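Forty days of Italian, and a snack problem

I signed up for the evening class in January, mostly on a dare from my sister, and I'm still going! Forty days in (I keep a tally on the fridge) I can order a coffee, complain about a train and tell you that my uncle is taller than my aunt. I'm so happy about this that I've started talking to the cat in it.

Our teacher is Yolandi Nkuna, who grew up speaking three languages and picked up Italian as a fourth while working in a little hill town called Geltitano. She makes us talk from the first minute of class. No warm-up, no roll call, just "what did you eat today?" and off you go with your four verbs.
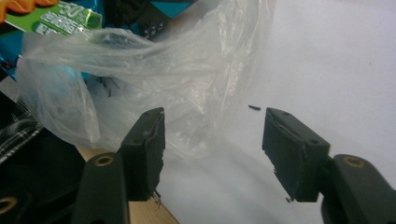 My biggest trouble is still the past tense. Some verbs want "to have" and some want "to be," and I mix them up every single time. What finally helped was writing tiny stories, two or three lines each, where someone goes out, buys bread, comes home and falls asleep. I've filled most of a notebook with this poor sleepy person, and by now the verbs come out right more often than wrong.

The word list was the other surprise. Mine hit 906 last week and I expected to feel smart, but then I watched a movie without subtitles and caught maybe one line in five. Oh well! I caught the one about the bicycle, and I yelled so loud my neighbor knocked.

Food words stick best for me. I can walk down the chips and cookies aisle at Herrera and name nearly everything in it, even though I still have to look up "stapler."
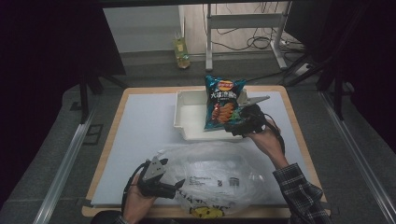
What I'm doing next

Hazel Ferreira from class wants to start a conversation hour at the library in Trolodthorpe, and I said yes before she finished asking. We'd meet at 9 in the morning, before the kids' story time, and read one page out loud from a comic book. I've already picked the comic (it's about a detective who hates the rain) and I'm stuck on page 12, where everyone shouts in dialect. If you know what "mannaggia" is doing in the middle of a sentence about soup, please leave me a comment.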